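Equipment Review: Flolluvmont Height-Adjustable Work Table

Reviewed for the shared workrooms program, Jibrin Center for Continuing Education

The Center replaced the fixed tables in two of its workrooms last fall and was asked by several partner schools to publish its findings. This review covers the Flolluvmont table, sold in our region through Drirkero. It was in daily use from October to March by evening classes in sewing, bookkeeping, model making and basic electrical repair. The Center paid the list price and received no discount in exchange for this report.

Delivery and assembly

The tables arrived on pallets, with the tops and legs boxed separately. Assembly requires two people and a hex key, which is supplied. The printed instructions are clear up to the point where the crossbar is attached; the drawing at that step shows the bar reversed, and our staff had to take the first table apart and begin again. Drirkero confirmed the error by telephone and sent a corrected sheet. Later buyers should check that the sheet in the box carries the word "revised" in the lower corner.

Each top is supplied with its mounting holes already drilled. The holes lined up on every table except one, where a leg plate had to be loosened and shifted before the last bolt would go in.

Stability

At its lowest settings the table is very steady. Cutting heavy cloth, sawing small stock and leaning on the front edge produced no movement that our instructors considered worth reporting. At the top third of its range there is a slight sway from side to side, noticeable when writing by hand. The maker states a load limit of 315 pounds, spread evenly. We did not test to that figure, but the sewing classes regularly placed several machines and full bolts of fabric on one table without any sign of strain.

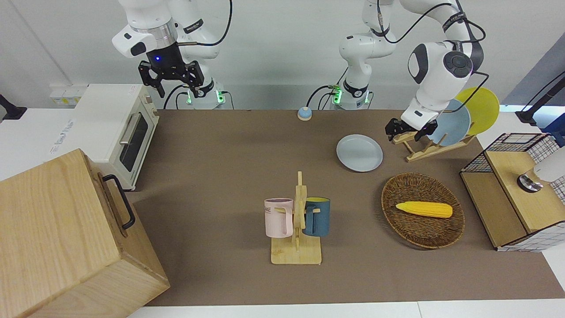 Height adjustment is by a crank that folds away under the right side. It turns smoothly, although going from the lowest setting to the highest takes longer than most users would like. Students in the bookkeeping class tended to leave the table wherever the previous group had set it. A powered version is listed in the catalog, and centers whose rooms change hands several times a day may find it worth the added cost.

Surface and cleaning

The top resists pencil, chalk and most glues. Fabric marker left a faint shadow that did not lift with the cleaner recommended in the manual. Solder drips came away cleanly once cool, but one iron rested directly on the surface left a permanent ring, and we now require a heat mat. The edges have held up well. Corners are rounded enough that passing students no longer catch their sleeves on them, a frequent complaint with our old furniture.

Comparison and cost

Before ordering, the Center also borrowed a table from Omance. It was the steadier of the two at full height and considerably heavier, and it could not be moved between rooms without a cart. Its finish was also better. The total for our Flolluvmont order came to $2646, including delivery. The Omance quote for the same number of tables was over $1000 higher.

Service

One crank handle failed in January. Drirkero replaced it under warranty within the week – a reasonable result, although the claim form asked for a serial number that is printed on the underside of the top and can be read only from the floor. We advise recording these numbers before assembly.

Finding

The Flolluvmont table is recommended for general classroom and workshop use at sitting or low standing height. It is not recommended for fine handwork at full height. The Center intends to order 2 more for the ground floor workroom, with the powered lift.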